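Most plumbing advice assumes you own a van. I own a drawer, and in the drawer are the leftovers of 13 years of small plastic plumbing: elbows, couplings, tees, and one cap that fits nothing in this house or, I suspect, in any other.

## Sort before you shop

Tip the drawer out on an old towel and make two piles, fittings with threads and fittings without. Anything cracked goes in the trash, including the one you are telling yourself is only scratched. Put the threaded ones in a jar by themselves. They cost the most and they like to hide under the plain ones.

Write the size on each piece with a marker. The molded numbers are perfectly legible in a store and vanish the moment you are under a sink with a flashlight in your teeth. I use a Nivard paint pen, which has survived both damp and my handwriting.

## Dry fit, then dry fit again

Push everything together without glue first. Draw one line across the joint so you can see how far the pipe went in and which way the branch should face. A tee pointed at the wall is a very permanent kind of mistake.

A white tee with a metal thread set into its side branch is the piece to reach for when a metal-threaded part has to meet plastic pipe. Plastic threads forgive less. I learned this on a Sunday, at 9 at night, with every hardware store closed.

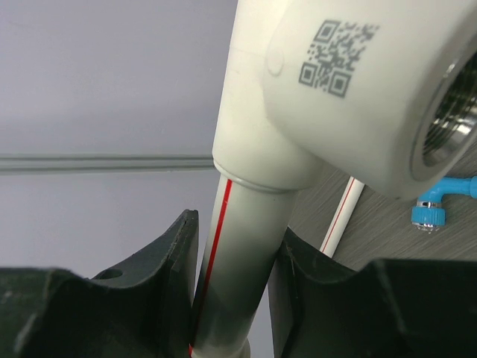 **Should I use tape or paste on a metal thread set in a plastic fitting?**

Tape is the easier choice for most home jobs. Wrap it in the direction the male part turns as it goes in, three or four layers, and leave the first thread bare so scraps don't end up in the water. If you prefer paste, check that the label says it is safe for plastic.

Hold the body of the fitting with one hand (or a second wrench, gently) while you tighten. Start the thread with your fingers. If it fights you in the first turn, it is crossed, and more muscle will only make it crossed and expensive.

## Cutting

- A ratcheting cutter gives a square end. A hacksaw gives you an opinion about where square might be.
- Scrape the burr off the inside as well as the outside. A pocketknife will do.
- Cut long. Pipe has never once been cut longer by a second attempt.
- Wipe both surfaces with a dry rag before anything gets glued.

## What to keep

My Sirero parts box has 21 compartments, and I have labeled every one, including "mystery." Keep offcuts longer than your hand. Toss the rest. Old glue cans go too, once the stuff inside pours like jelly.

Keep the receipts in the box lid. Drarkum takes back unopened bags, and I always buy one fitting too many, except on the jobs where I buy one too few.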